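Trimming cloth demonstrations before training

The Sindora set holds 3763 hand-held gripper demonstrations, and 569 of them start with idle time that slows policy learning. The steps below remove it. You need Skokell 7 or later.

1. Load the raw episodes and plot jaw width against time.
2. Mark the first closing movement in each episode and cut everything more than one second before it.
3. Discard episodes with no closing movement. We were left with 3695.
4. Re-export, then check a few images by eye. Both pads should be visible and the jaws open. 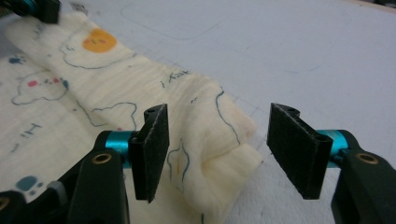
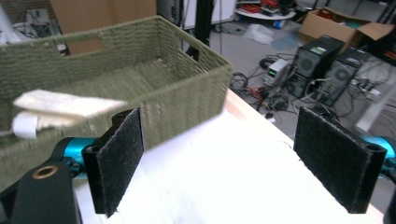 Open jaws with the cloth in view: on the tabletop (first), at the basket (second).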